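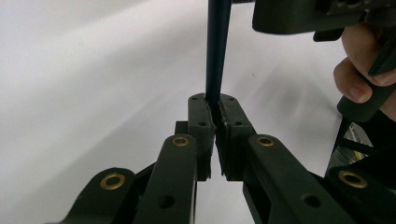

A slender rod with a blue-green sheen.

Pelton Supper Boxes – frequently asked questions

What comes in a box?
Ingredients for three dinners and one baked treat, plus a recipe card for each. Spices are measured out for you. You supply oil, salt, pepper and butter.

How much does it cost?
A box for two people is $44. Collect it from our Gumirberg shop and it's $38.

When do I need to order?
By noon on Tuesday. Orders placed after that go into the following week's run.

Who writes the recipes?
Ximena Painemal writes and tests all of them. She also answers recipe emails, usually in the evening.

Can I swap a meal?
Each week there is one alternative dinner, usually vegetarian. Choose it at checkout. We can't swap single ingredients – the boxes are packed in one run.
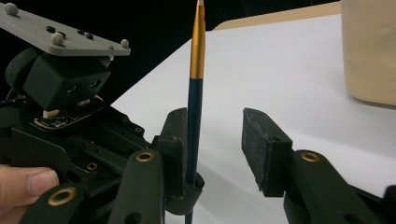 How long will the food keep?
Cook fish within two days of delivery and chicken within three. Vegetables and cheese should last the week in the fridge. Breads can be frozen the day they arrive.

Do you deliver outside Gumirberg?
We deliver to Lendbridge as well. Rural addresses past the Lendbridge turnoff are pickup only for now.

Are the boxes suitable for people with allergies?
Allergens are listed on every card, but everything is packed in one kitchen that handles nuts, wheat, eggs and dairy. If your allergy is severe, please don't order.

Can I skip a week?
Yes. Log in and press Skip before the Tuesday cut-off. Your favourites and address stay saved.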